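通讯 > 住户园地 > 语言角

语言角来信：学了几年中文以后，我怎么写信

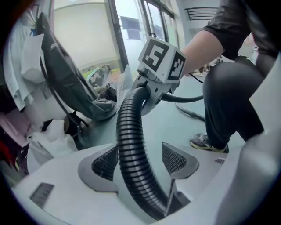
学一门新的语言，什么时候可以开始用它写信？

第一个月就可以开始。信可以只有三行，错字可以很多，只要收信的人愿意读。

撰文：Hernán Urrego
16/02/2023

编辑请我为这一期写一点关于语言角的事情。我的母语是西班牙语，中文是成年以后才学的，所以请读者原谅我有一些句子走得比较慢。我写好以后给 Maysoun Karam 看过一遍，她改了十几个地方，有几个地方我请她不要改，因为我想留下自己的说法。

语言角在 Wenness 楼二层靠楼梯的房间，我参加了快四年。开始的时候我们只是聊天，聊天很舒服，可是我发现自己总是说一样的话：天气怎么样，今天忙不忙，吃了什么。说错了，对方也听得懂，笑一笑就过去了，我下一次还是说错。后来 Nkrumah Ametepe 提议大家互相写信，用纸写，放在门口的木盒子里，下一次来的时候取。他自己学葡萄牙语的时候用过这个办法，那时候他住在 Stakholm，冬天很长，没有很多别的事情可以做。

我第一封信是写给 Maysoun 的，写了整整一个晚上。我先用西班牙语打草稿，再一句一句翻译成中文。这个方法很不好。西班牙语的句子可以很长，后面挂着很多小句子，翻成中文以后，读的人走到一半就忘了主语是谁。Maysoun 回信说，她读了三遍，以为是我的表弟要结婚，其实是我的表弟去参加别人的婚礼。从那以后我不打西班牙语的草稿了。我先想好这封信要说哪两件事，然后直接用中文写，不会的词就空着，最后再查字典。

信的开头也让我为难过。西班牙语的信，给朋友写“亲爱的”是很普通的，给银行写也差不多。中文里我不知道什么时候可以写“亲爱的”。我给楼下修鞋的师傅留过一张纸条，开头写“亲爱的师傅”，他把纸条贴在墙上，贴了很久。现在我给不太熟的人写“某某您好”，给朋友写名字加一个逗号，给长辈写“尊敬的”。有人告诉我“尊敬的”太正式，像开会的通知，但是我觉得正式一点比失礼好。

结尾的“此致敬礼”我很喜欢。我在旧课本里学到它的写法：“此致”前面空两格，“敬礼”另起一行，顶着左边写。年轻的朋友说现在已经很少有人这样写了，电子邮件里写“祝好”就够。我还是写“此致敬礼”。我在信纸上写到这四个字的时候，知道这封信已经完成了，心里很安定。

关于量词，我要多说几句，因为去年五月我们为它专门聚了两次。一封信、一张纸、一支笔、一把椅子、一条路，这些我都背得出来。问题是写快了以后，什么都变成“个”。Yesenia Llanos 在信里写“我买了一个裤子”，Cristian Echeverri 用红笔在旁边改成“一条裤子”，又在下面写了一行小字，说裤子、鱼、河、消息都可以用“条”。Yesenia 回信问他，消息为什么是长的。他没有回答出来，我也回答不出来。我们问了好几位从小说中文的邻居，每个人的解释都不同，有一位说从前的消息写在长条的纸上，另一位说这完全是瞎猜。我把这两种说法都抄在本子上。

“了”字我到现在还没有完全学会。我的办法是，写完以后把信放一天，第二天大声读，读到“了”的时候停一下，问自己去掉它句子是不是还站得住。很多时候站得住，我就去掉。Maysoun 说我现在的毛病是“了”太少，她要一个一个给我加回去。她的母语是阿拉伯语，中文比我早学很多年，可是她也承认，有时候她加“了”是凭耳朵，不是凭规则。

再说一说纸和本子。我们一直用 Paucar 牌的横格信纸，格子宽，适合写汉字笔画多的人。我以前用没有格子的白纸，写到右边的时候，字就慢慢往上爬，Nkrumah 说像一群鸭子上坡。Cristian 喜欢用 Ritine 的方格本，一个字一个格，很整齐，但是他写得非常慢，一封信要用掉好几页。初学的人我建议用方格，写了半年以后再换横格。钢笔或者圆珠笔都可以，铅笔不太好，放在盒子里互相摩擦，过几个星期就看不清楚了。

字数的问题也有人问过。我第一年给自己定的目标是认得 2000 个汉字，会写 300 个。认字的目标达到了，写字的目标没有达到，很多字我看见就认识，拿起笔就不见了，比如“喷嚏”的“嚏”，还有“尴尬”两个字。Yesenia 有一个做记录的习惯，她把每一个在信里亲手写过的不同的字都登记在本子上，到今年年初是 2844 个。她不赞成我把这个数字写出来，后来又同意了，条件是要说明里面有很多字她只写过一次。

改信的规矩，我们吵过一次才定下来。Cristian 的红笔很勤快，有时候一封信回来，红的比蓝的多。有一位新来的朋友收到这样的信以后，两次没有来。我们商量以后决定：写信的人在信的右上角画一个小圆圈，就是请对方改；不画，就是只想让对方读。改的时候用铅笔，不用红笔。每封信最多改五处，先改让人看不懂的地方，再改别的。Cristian 开始不愿意，他说错就是错，留着不改，心里痒。现在他把改不完的错另外写在一张纸上，自己留着，我们假装不知道。

也有人问，现在手机可以直接翻译，还要这样慢慢写做什么。我也用手机翻译，看药品说明、看合同，用它很方便。可是用它写出来的信，读起来像是另一个人写的，比我礼貌，也比我聪明，我的朋友不认识他。去年我母亲生病，我用中文写信告诉 Nkrumah，句子很短，错了几个字。他回信也很短。那封信我现在还放在字典里，夹在“慢”字那一页。

如果有读者想参加，下面是几件实际的事情。

语言角现在可以用中文、西班牙语、葡萄牙语、阿拉伯语和法语写信，别的语言只要找到一个愿意回信的人就可以加进来。木盒子在房间门口的架子上，信要折好，外面写收信人的名字。名字写得清楚一点，去年有一封信在盒子里睡了两个月，我们传来传去，最后才看出来那个字是“燕”。第一次写信不知道写给谁，就写“语言角收”，Maysoun 会分给合适的人。回信一般要等两个星期，考试的季节会慢一些。

信写什么都可以。收到比较多的是讲做饭的，还有讲小时候住的地方的。请不要在信里写别人的私事，也请不要推销东西。不想让第三个人看的信，用胶水封口。

信纸可以从架子上拿，用得多的人请自己带一些来补上。方格本需要自己买。字典有两本，一本很厚的不外借，薄的那一本可以带回家，借的时候在封底写名字和房号。薄的那一本现在在 Yesenia 家里，她说下个月还。

我还欠三个人的回信，写完这一篇就去写。

最后更新：版面校对后，改正“嚏”字一处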